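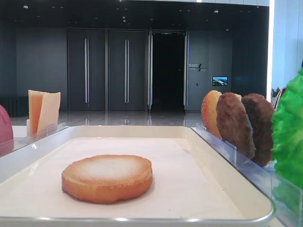
Visit report: the Umorine open day, Flostumach

I went to the open day with one question, which was how the people building food-handling robots decide that a task has been done properly. Umorine has a draft code of practice out for comment, 53 pages long, and I'd read it on the train with a pencil. It is heavy on definitions. "Completed assembly" gets a page to itself and I still couldn't tell you if a burger with the cheese hanging off one side would count.

The burger table stood just off the lobby. A bun piece lay on the lined tray, with the patties, cheese and lettuce standing on edge in clear holders at the sides. Rafia Shaikh, who looks after the code, took our group through the rules for this kind of task. Parts go back to the same starting places before each run. Any run where a person touches a part is thrown out. A dropped slice is a failure, even if the arm picks it up again.

Good rules, as far as they go. My trouble is with who applies them. The log we were handed listed 123 runs, and the pass column had been filled in by the same team that set up the table. I asked if a second person checked any of them. The answer was that this is "recommended" in section 7. Having worked under a few standards in my time, I know what happens to things that are recommended.

Then there is the layout. Clear rails run side by side towards the tray, with a white pusher block in each holding the food up at the end nearest to it. The cheese stands on edge, the red slice the same, so there is a face to grip and space to get at it. It's a tidy bit of design. But a kitchen keeps its cheese in a floppy pile, and the code doesn't ask anyone to say how much of the work the holder is doing.
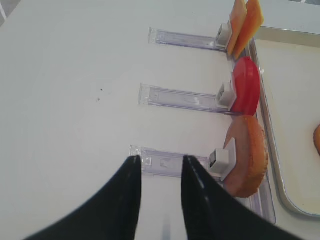 I put this to Shaikh and she took it better than I expected. She said a line about fixtures could go in the next draft - declare them, draw them, give the spacing. I'd want it to be a "must". Musesero already lists its jigs in its own test notes, so it can't be that hard.

The talk from Phùng afterwards was mostly about cleaning, and more use to me than I'd guessed from the title. Wiping down grippers between runs is written into their procedure with a signature box. Umorine's draft gives it half a sentence.

Comments on the draft close in April. Mine will be about the second checker and the fixtures, and I'll ask for the page on "completed assembly" to be cut down and given a drawing.

March 20, 2020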